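Caderno de oficina — encadernação e restauro
12/10/22

Continuação do trabalho com os registos paroquiais de Duvville. O volume 4 está desmontado e os cadernos ficaram sob peso desde ontem. A lombada saiu quase inteira, com exceção do canto inferior, onde a cola animal tinha cristalizado.

Testei duas colas de amido. A da Wieser, cozida 30 minutos em lume brando, ficou com grumos e tive de a passar duas vezes pela peneira. A da Berard engrossa mais depressa mas puxa o papel ao secar; na amostra de papel japonês notei ondulação logo na primeira hora. Fico com a Wieser, um pouco mais diluída para os reforços do festo.

A Adesuwa Ojo mediu o pH das folhas soltas e anotou os valores na ficha verde. As primeiras folhas estão bastante ácidas, o miolo menos. Ela prefere desacidificar só o primeiro caderno e deixar o resto como está. Concordo, mas quero ver antes o teste de solubilidade das tintas: o vermelho das iniciais sangrou um pouco no cotonete, o castanho não.

Costura: cinco nervos de cordel, como no original. Os furos antigos servem quase todos. No caderno que começa na folha 105 há um rasgo que atravessa dois furos, a reforçar antes de coser. Linho encerado, o fio grosso faz demasiado volume na lombada.

O Wálter Guzmán telefonou de Liltidside. A pele de cabra só chega na próxima semana e vem num tom mais escuro do que a amostra de August (assim está na etiqueta deles). Pedi-lhe que guardasse um retalho para experimentar a tintura.

Pendente:
— limpar a seco as guardas, borracha em pó
— cortar os cartões para as pastas, deixar folga para a pele
— afiar a faca de chifrar
— devolver a prensa pequena

A pasta de trás tem uma inscrição a lápis, quase apagada. Fotografar com luz rasante antes de tocar nela. 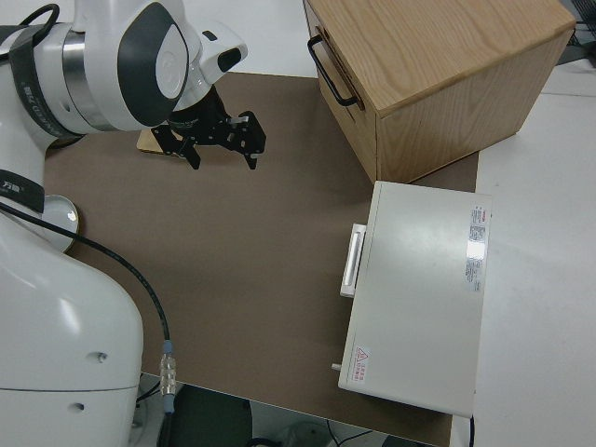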